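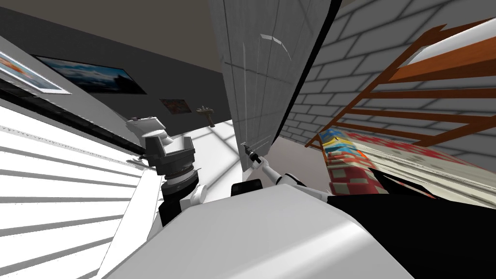 **From:** Oduor Urio
**To:** records-practice list
**Date:** 16 Nov 2020
**Subject:** Re: Old transcripts and the new retention letter

Dear Balthasar, dear all,

Thank you for the message, and sorry that I answer only now. I quote the part to which I reply.

> Balthasar Rainer wrote:
>
> We received in October the letter from the ministry about student records. It asks each college to say how long it keeps transcripts, who may see them, and what happens to the records of programs that were closed. If there is no written rule, we must prepare one.
>
> My question is mostly about the last point. We took over the records of a teacher training program which was closed before any of us worked here. Some are on paper cards, some are on microfilm, and the two do not always agree. Former students still write to us because they need proof for a pension or for a license in another country. What do you send them? And do you put into your rule that the card is "the official record", or the film?
>
> Also, has anyone moved such records into Condance? The sales person told us it is simple, but he had not seen our cards.
>
> Balthasar

At Kashindye we have a similar case. Our oldest cards are from 1972, when the college was still only at the Odum campus, and they came to us in the same cabinets in which they stand today. We have 789 student files from closed programs. I know the number exactly, as I had to write it on the form for the ministry.

Our draft rule says that the paper card is the official record if it carries a signature of the registrar. If the card is missing or has no signature, we use the film. We write on the copy which source was used. Our lawyer was not very happy with this, she wanted one source only, but we could not offer her one that is complete.

When the card and the film do not agree, we do not correct anything. We send both copies with a short letter. It is a little ugly, but the pension offices have accepted it so far. One licensing board asked for a sworn statement in addition, and the registrar signed it.

About Condance: we did the move last year, and I will try to describe it fairly. 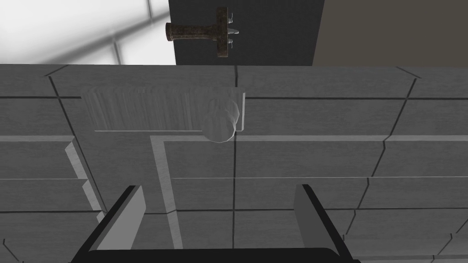
### Moving the cards into Condance

The scanning was done by Jaltico. The scans are good. The problem was the fields. Condance wants a course code for each line, and our old cards have only a title, for example "Arithmetic II" or "Practice teaching, upper school". We first invented codes, and I advise you not to do this. A former student received a transcript with a code that never existed, and her new university asked us for the course catalog in which it appears. We had to explain it in two letters and a phone call.

Now we leave the code empty and attach the scan to the record. For this you need the setting "historic record", which is hidden under the archive options and must be switched on by their support. It took them some 10 days in our case.

Grades were easier. The old scale stays as text, and the printed transcript has a note on the back that explains it. We do not convert.
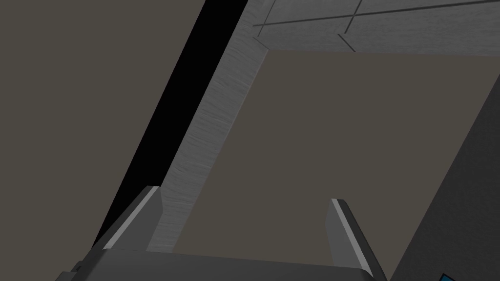 *Simulated view over an open two-finger gripper.*

### Who may see the records

I think this will be the harder part of the letter. Until now, anybody in our office could open the cabinets. In the draft we give access to the registrar, the deputy and the person on duty for requests – others must ask in writing. Requests from family members are still not solved. If the former student has died, we ask for the death certificate, but I have not found a text that clearly permits us to release the transcript even then. If somebody on the list has a paragraph for this, I would be grateful.

For the retention time we wrote "permanent" for transcripts and 33 years for the rest of the file. The second number is simply inherited from the old rule and I cannot defend it very well. What do others have?

Balthasar, I can send you our draft off the list, if you do not mind that some comments of the lawyer are still in it. It is in English only.

With kind regards,

Oduor Urio
Student Records, Kashindye College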